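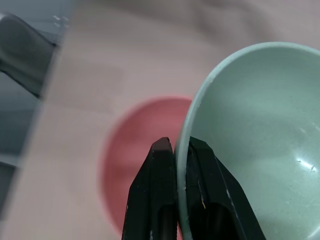
I've got a grasp check in Totari that keeps telling me the hand is empty, and I've run out of sensible things to poke at, so I'm opening a ticket and will keep adding to it as I go. The task is bowl stacking. The planner picks a rim grasp, the fingers close, the verify step runs, and then (far too often) it returns GRASP_EMPTY and the state machine opens the hand and goes back to planning. It does it with the bowl right there, one finger on the inside of the green one and one on the outside with the rim running down between them, and the pink one behind. Anybody with eyes would call that a grasp! The log calls it nothing.

Search tickets

Set-up, so you don't have to ask. Totari for planning and the state machine, Curia for the low-level control, and Lasto recording everything. The cell is the bench one at Orellana. We moved to the new Curia release in February and I'd love to blame that, but we also changed bowls in the same month, so I can't.

What the log says when it goes wrong:

totari.grasp: plan accepted, type=rim
curia.hand: close requested
curia.hand: motion stopped, reason=force
totari.verify: result=GRASP_EMPTY
totari.fsm: HOLD refused, returning to PLAN

The third line is the bit that bothers me. Curia stops because of force, so it has clearly met something on the way in. A hand that closes on thin air should say reason=limit. So one half of the software thinks it has touched something and the other half, a moment later, says it hasn't.

First thing I tried was the segmentation, mainly as it's the part I wrote and so the part I trust least. My idea was that the two bowls were getting merged into one blob, the planner was aiming at a rim that belonged to neither of them, and the fingers were landing badly. I replayed a pile of Lasto recordings with the masks drawn on top. They're a bit ragged where the green edge passes in front of the pink, and I do want to tidy that up one day, but the grasp point lands on the rim of the near bowl every time I looked. Masks ruled out. I was a little disappointed, to be truthful, as I knew how to fix that one.

Second go: timing. Verify reads the finger position from the state topic, and I wondered if it was reading an old value from halfway through the close. I stuck a pause in before verify, ran it again, same result. I made the pause silly long and had time to go and fill the kettle, same result. Took it out again. Please don't anybody put a pause back in there, it does nothing except make the whole cycle feel broken in a different way.

Third go was the force threshold in Curia. Put it up, put it down. Down made things worse in a boring way (it stops early, then the bowl slips as soon as the arm lifts). Up made no difference to verify at all, and I didn't fancy leaning on the bowls any harder than we have to. Back to the default.

Update, same afternoon

Right, I did what I should have done first and pulled every close event out of the Lasto archive, instead of watching replays and squinting at them. There are 318 rim closes since the bowl change. Of those, 43 came back GRASP_EMPTY with reason=force. I sorted them by final finger gap and they all sit together at the narrow end, every single one, with the good ones starting straight after. A cliff edge like that has to be a threshold somewhere.

So I went digging in the verify config and found this:

verify:
 min_gap: 2
 use_force: false

Two what? I'd always read that as millimetres. The comment beside it says millimetres. But the new Curia publishes the gap as a percentage of full opening, and Totari just compares the two numbers without asking any questions. Two per cent of our hand's travel is wider than two millimetres, so any bowl wall that falls in between gets called empty. Our old bowls had chunky walls and sailed over the line. The new ones vary a fair bit along the rim, so whether you pass depends on where the planner happened to pinch, and that would explain why it looked so random from the outside.

I checked the Curia release notes and the unit change is in there, in one line, under "messages". I had read those notes. I had apparently not read that line.

What I've changed on our side:

I convert the gap back to millimetres in the adapter, before verify ever sees it, and left the number in the config alone. I renamed the key to min_gap_mm, so the next person who gets confused will at least be confused by something else. I've also set use_force to true, meaning verify now wants the gap and the stop reason to agree, and if they don't it returns a new result, GRASP_UNSURE. The state machine treats that one as "hold still and look again with the wrist camera" and doesn't just let go.

I replayed the failed closes through the patched verify and they all come back as held. That's replay only, mind. It tells me the comparison is right now and says nothing on whether those bowls would have stayed put during a lift, as the hand had opened before we got that far.

Still open, and where I'd like some help from the Totari side:

Could the gap field carry its unit in the message? Or could verify refuse to start when the planner and the controller disagree? I'd take either. A loud error at launch would have saved me most of a day.

Is use_force: false the default for a reason? I had a look through the old tickets and found no mention of it. If it upsets soft objects I'd like to know before I turn it on for the sponge task as well.

The "look again" branch has no timeout yet. I know. It's on my list, and for now I stand near the stop button.

I've attached the patch and the sorted close events. The Lasto recordings are too big for the ticket form, so shout if you want them and I'll put them on the shared drive. I'm leaving this at "in progress" until I've had a proper run on the arm, starting with the green and pink pair again as they were the worst for it.

2 comments
0 shares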